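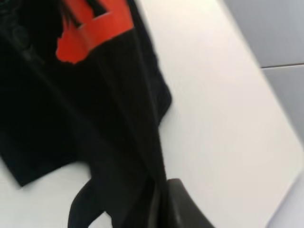 ### 3.2 Printed garments in the donated stream

Most work on the reuse of cotton clothing treats the garment as the unit of sorting and the fiber as the unit of recycling. Prints fall between the two. Hubáček grades a shirt by wear at the collar, hem and underarm, and a print counts only if it is damaged. Dandetti gives prints a grade of their own but does not separate lettering from pictures. We follow Dandetti, with lettering added as a separate field.

Our records come from the Cida sorting hall in Bullach, where 700 short-sleeved shirts were logged during September. Shirts with holes or heavy stains had already been removed. For each remaining shirt the log gives base color, size, label position, print method where it could be told by touch, and the language of any text. Libor Halás entered the language field and checked doubtful cases with readers of the language concerned.

Event and slogan shirts were the hardest to place. They often carry a date or a group name, and shop buyers in the region tend to pass them over even when the fabric is sound. Shirts with a general slogan have a better chance. Figure 3 shows a shirt of this second type, with two rows of Chinese characters across the chest (一路同行 and 未来可期, roughly "traveling the road together" and "the future is worth looking forward to") and a fainter line in English, "We are Together".

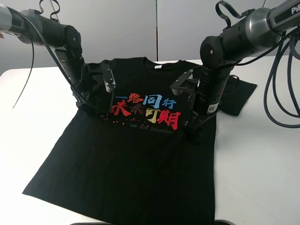

**Figure 3.** Black T-shirt with a multicolored slogan print in two languages.

### 3.3 Coding of text

Text was coded at two levels. The first is whether any wording can be read at arm's length, under the ordinary lighting of the hall. The second is whether more wording appears on closer reading. Dark gray lettering on black cloth usually falls in the second level, and a sorter working at normal speed is likely to miss it. We kept both levels, as a buyer in a shop has more time than a sorter does.

Shirts with text in more than one language were entered once for each language - this affects the totals by language but not the totals by grade. Brand names on neck labels were left out of the text field.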